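MUMGATE EXTENDS TABLETOP RANGE FOR SHARED WORKSPACES

Zetulura series to be available through Otutberg showrooms from August

Mumgate, the supplier of furniture for schools, studios and community buildings, has announced an extension to its Zetulura series of work surfaces. The new tops are intended for organisations that wish to renew their rooms without replacing sound tables, and will be offered in 7 sizes.

Each Zetulura top is supplied ready to be placed on an existing table and may be lifted away at the end of the day. Customers may order single tops or complete room sets of 20. Delivery is included on all orders within the Otutberg district.

The series was developed with Sipos, the company's finishing partner, following requests from customers for a pale, plain surface that is easy to wipe down and restful to work at for long periods. All tops are finished at the Sipos works and inspected before dispatch. 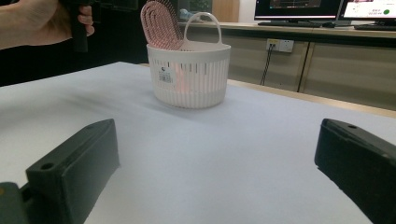
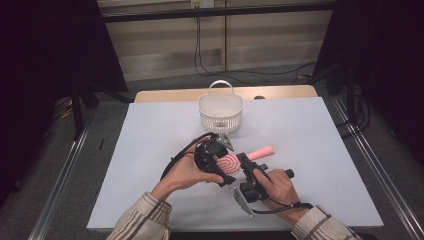
White top; in the second picture, on a light wooden table.

Availability and Orders

Zetulura tops will be on display at the Otutberg showroom from August. Prices start at £59 for the smallest size, with reduced rates for schools and registered charities. The first 100 orders will be supplied with a set of non-slip pads at no extra charge.

Customers who bought tops from the earlier series may exchange them in part payment, provided that the surface is undamaged. Returned tops will be refinished by Sipos and sold at the Mumgate outlet store.

About Mumgate

Mumgate designs and supplies tables, seating and storage for shared rooms. Its head office and main showroom are in Otutberg. Samples, size charts and care instructions for the Zetulura series are available on request from the Mumgate sales office.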